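Cable storage for a small office: bags, bins or hooks?
Forum > Workspace and Storage > Organizing

naledi_h
Location: second floor, no storage room
I took over the supply closet at Orellana in April and I am trying to get the spare cables under control. We are a small office, mostly desks, two meeting rooms and a repair bench. The cables are in three cardboard boxes. There is no system. When someone needs a display cable they dig until they find one, and whatever comes out with it goes back in on top.

I want to do this once and not again next year. What I have to work with is one metal shelf unit, five shelves, and the back of the closet door. I can't drill into the walls. Budget is small but not zero.

Main question is whether to bag each cable, use bins by type, or hang them. Second question is what to throw out.

– Naledi

BaldurB
Posts: 1000
Hang them. Over-the-door rack, one hook per type, hook and loop tie on each cable. You can see what you have and you can see when you are running low. Bags look tidy for a month and then people stop using them.

We did bags at my old job. Half of them ended up empty in the bottom of the bin because someone took the cable and dropped the bag back.

Bautista Medina
Hooks work for long cables. They don't work for short ones, and in an office most of the cables people ask for are short. A one foot patch cable on a hook is on the floor by lunch.

I'd go with bins by type and skip the bags. Amell makes a shallow bin with a flat front that takes a label. Six of those fit across a normal shelf. Write the type on the front in big letters and that is the whole system.

naledi_h
Thanks both. Baldur, the door is a bifold so I am not sure it would take a rack. Bautista, how do you keep things from tangling inside the bin? That is most of what is wrong with the boxes now.

Bautista Medina
Coil and tie before it goes in. If people won't do that, nothing will help.

estela_ins
I will disagree with both of you. I look after loan equipment at a training center and we went through hooks, then bins, and ended up with bags standing in bins. It has held for four years. At the last inventory we had 332 cables on the list and could put a hand on any of them in under a minute.

The bag does two jobs. It stops the tangling even if someone coils badly, and it gives you a flat place for a label that isn't stuck to the cable. Flag labels on the cable itself come off or go gummy.

This is how we do it.

1. Empty everything out and sort on a big table. Do it by connector first, length second. Color doesn't matter at this stage. Clear the table before you start and give yourself an afternoon. If you have to stop halfway you will mix up the piles putting them away.

2. Coil each cable loosely, in an oval a little smaller than the bag. Don't wrap it around your hand and elbow, it puts a twist in every turn. Lay the coil in a clear bag with the connectors toward the opening, press the air out and leave it flat. One cable per bag, always. The moment two go in together you have a small version of the cardboard box. Clear bags only, so you can check the ends without opening anything. 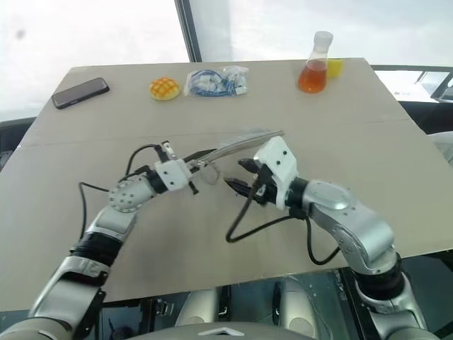
3. Label the bag. Type, length, date tested. We print ours on a Stukeo label maker but a marker on masking tape is fine. Put the label in the same corner every time so that when the bags stand up in a bin you can flip through them like files.

4. Stand the bags on edge in the bin. Short cables in front. If a bin is so full that you have to push, start a second one.

5. Keep a return tray on the lowest shelf. People drop cables there and do nothing else. Once a week one person coils, bags and files what is in it. For us this takes ten minutes.

Step 5 is what made it last. We used to ask everyone to put things back properly and they didn't. Now we don't ask.

BaldurB
That is a lot of plastic for a closet of cables.

estela_ins
They get reused. We bought one pack of 1000 and have gone through 132, and that includes the ones that split. The rest of the pack is still in the drawer.

BaldurB
Fair. I still say you are adding a step. Every time you take a cable you have a bag in your hand and you have to do something with it.

estela_ins
The empty bag goes in the return tray or stays with the borrower. An empty bag in the bin with a label on it also tells you something is out. I count that in favor.

blu_boyang
Been reading this because I have the same problem at home on a smaller scale. Question about the coil. I was taught over-under, alternating loops, for anything you care about. Is it worth it for office cables?

Bautista Medina
For network cable and anything longer than ten feet, yes. For a phone charging cable, no.

BaldurB
Agree with Bautista for once. Over-under on long ones. For short ones just follow the way the cable already wants to bend. If it fights you, turn it over.

blu_boyang
And how tight is too tight?

estela_ins
I go by the bag. We use six by nine for nearly everything and the coil should lie in it without springing the sides out. If I have to squeeze, it goes up a bag size. Thick display cables get the ten by twelve. Power cords we don't bag at all. They are stiff and heavy and they go in a deep bin with a tie on each.

naledi_h
This is very helpful. I am leaning toward bags in bins for short cables and ties only for power cords, which is close to a mix of all three of you.

Can someone answer the second question? There is a lot in these boxes that I can't identify, and I am nervous about throwing out the one adapter that somebody needs for the old projector.

Bautista Medina
Throw out:
anything with a cut or a kink you can feel
any plug with bent pins
network cable with the clip snapped off, unless you can re-end it
power adapters with no readable rating on them
duplicates past what you could use in a year

Keep one of each old type in a box marked OLD with the month on it. If nobody has opened the box in twelve months, let it go. And take it to electronics recycling, don't put it in the trash.

BaldurB
I'd keep two of each old type. One of them is always dead.

Bautista Medina
Then test it before you keep it.

BaldurB
Test it with what? The point of old types is that you don't have the thing they plug into anymore.

Bautista Medina
If you don't have the thing it plugs into, why are you keeping the cable?

naledi_h
We do have the projector, for the record. It is in meeting room two and it is used.

estela_ins
Then tape the adapter to the projector, or tie it to the handle. Anything that belongs to one machine should live with that machine and not in the closet. That alone cleared a whole bin for us. Same with the chargers for the label makers and the foot pedal cables.

On testing, a basic network tester is cheap and pays for itself. For USB I plug it into a laptop and a drive and copy a folder over. Some of the cables that come packed with lamps and speakers only carry power, so I write POWER ONLY on the bag. Before we did that we had people convinced a laptop port was broken.

blu_boyang
POWER ONLY is a good idea. I have at least one of those in my drawer and I find out which one it is every time I am in a hurry.

naledi_h
Update. I spent an afternoon on it. I borrowed the long table in the meeting room and sorted by connector as Estela said, and that part went faster than I thought. The slow part was lengths. I ended up putting strips of tape on the table edge at one, three, six and ten feet and holding each cable against them.

One of the three boxes went to recycling nearly whole. The projector adapter is tied to the projector.

What I bought: five of the Amell bins, a pack of the six by nine bags, a roll of hook and loop. I looked at Asora bins too because they have lids, but decided against lids. People would stack things on them.

Not done yet: labels. I have masking tape on everything for now.

Bautista Medina
Good call on no lids. Let us know how the tape holds up. Mine curls after a few months if the closet gets warm.

BaldurB
Glad it is sorted. Come back in a year and tell us how many empty bags there are. I will stand by hooks.

estela_ins
If the tape curls, put it on the inside of the bag facing out. It stays flat and you can still read it. You do have to do it before the cable goes in.

blu_boyang
Did the drawer at home last night using the small bags. Two things I would add for anyone doing this in a house and not an office. First, I didn't bother with lengths, just short and long. Second, I kept one charging cable out in the kitchen with no bag, otherwise people go into the drawer for it every day and the whole thing comes apart.

naledi_h
We have the same with the front desk. I left a phone cable there and wrote DESK on the plug. The return tray had four cables in it this morning, so that part is working. I will post again when the labels are on.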